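Bench Notes: Bag Picking with Two Finger Sets

The bag work has moved from rigid bins to open paper bags. Bin walls are straight and stay where they are put. A paper rim folds, shades the contents and catches on anything with a bolt head. Keegan Chisholm set up the comparison, and Yvette Robichaud wrote the controller changes.

Two finger sets are under test on the same arm: the Giltov parallel set and the Després compliant set. Both ran the same item list from the same approach height. The controller was Brirko in both cases, with the force limit unchanged between sets. Each set was given 100 attempts per item class. An attempt counts as a pick only if the item clears the rim and is held for 4 seconds.

The item mix is kept awkward on purpose. A twisted rope toy with a hook at one end lies under a blue block, and a pink plush toy rests partly on something yellow-green. Rim tape holds the paper open, and the fingers have to come in low over one side.

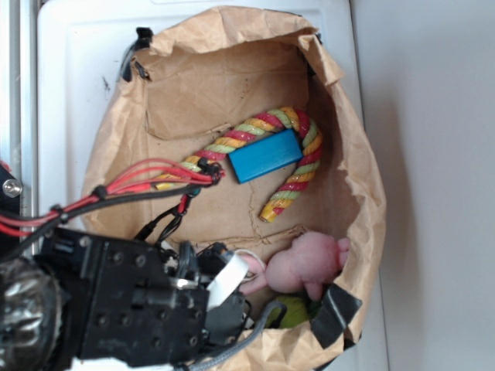 Results so far

The block is the easy case. The Giltov set picked it on 96 of 100 attempts. The four misses were all approaches in which a fingertip met the rope first and the controller stopped on force, as it should.

Plush is harder to score. Both sets close on it without trouble, but the lower item tends to come up with it. Ditte Eyvindsson has asked that double picks be logged separately, and the log format now has a field for them. Earlier runs will be rescored from video.

The rope toy remains the worst item for both sets. A grasp near the end swings the hook into the paper on the way out. Grasping at the bend is better, but the planner picks that point only when the block is out of the way.

Cable routing

Cable slack is the next thing to fix. The braided gray cable arches into the bag on low approaches and takes up space the fingers need. Normand Wong is drawing a clip for the wrist block that would hold it higher. The clip must leave the bolt heads accessible, or finger changes will take twice as long.

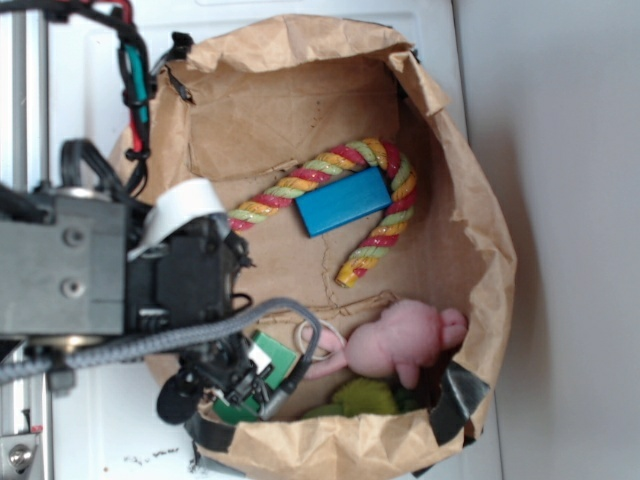 Gripper at the lower rim, with the gray cable curving down into the bag.

The full log stands at 726 attempts. Filippos Triantafyllou will post the per-item table to the Dreremness project folder once rescoring is finished. Please leave the force limit alone until then. Requests for additional items go to Keegan, with dimensions and weight.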